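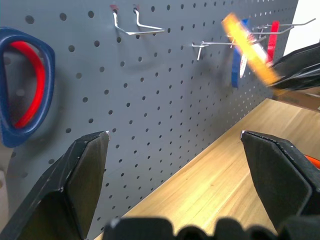 Plondex Panel Storage System: Frequently Asked Questions

Loads and fixing

What load can a panel carry?
A standard panel is rated at 78 pounds, evenly distributed, when fixed to studs or solid masonry with all eight mounting points in use. The rating covers hooks, shelves and bins together. A single hook should not carry more than 6 pounds.

Can I mount a panel on drywall alone?
No. Drywall anchors are not an approved fixing, whatever load is printed on the packet. Where the studs do not line up with the mounting points, fit two horizontal battens to the studs and fix the panel to the battens.

Why is there a gap behind the panel?
The spacers hold it clear of the wall so that hooks can turn into their seated position. Do not leave them out. A panel fixed flat to the wall will accept straight pegs only.

What torque should I use on the mounting screws?
Hand-tighten, then a quarter turn. Impact drivers crush the spacer collars - this is the most common cause of a panel that sits out of level.

Compatibility

Will hooks from other makers fit?
Quarter-inch hooks usually fit but may be loose. The retaining clips supplied with the Quansah hook set take up the play. Metric hooks vary too much for us to give a general answer. Order the sample card and test before buying in quantity.

Do the older Justcombe shelves work with current panels?
Shelves with a two-digit batch code do not. The bracket spacing changed when production moved to Eltbridge. Adapter brackets are stocked under part 442 and are sold in pairs.

Can panels be joined?
Yes, side by side or stacked. Use the joining strip, part 124, at every seam. Stacked panels each need their own wall fixings. The upper panel must not rest on the lower one.

Cutting and finishing

Can I cut a panel to size?
Yes, with a fine-toothed blade. Keep the cut at least an inch from any row of holes. Cutting removes the load rating for that panel, and cut panels cannot be returned.

Can panels be painted?
Use a thin coat from a roller. Spraying is acceptable if the holes are checked and cleared before the paint hardens.

How should I clean one?
A damp cloth and mild soap. Solvents dull the finish.

Ordering and returns

How long does delivery take?
Stock items leave the Eltbridge warehouse in two working days. Orders placed after 2 p.m. are processed the next working day. Full panels ship by freight and need someone present to sign.

What if a panel arrives bent?
Note the damage on the delivery slip before signing and send us a copy within five days. Minor bowing that pulls flat when screwed down is within tolerance.

Where is the full parts list?
Request form 1559 from the order desk. It covers hooks, bins, clips and spacers, including discontinued lines still held in stock. The list is revised every October.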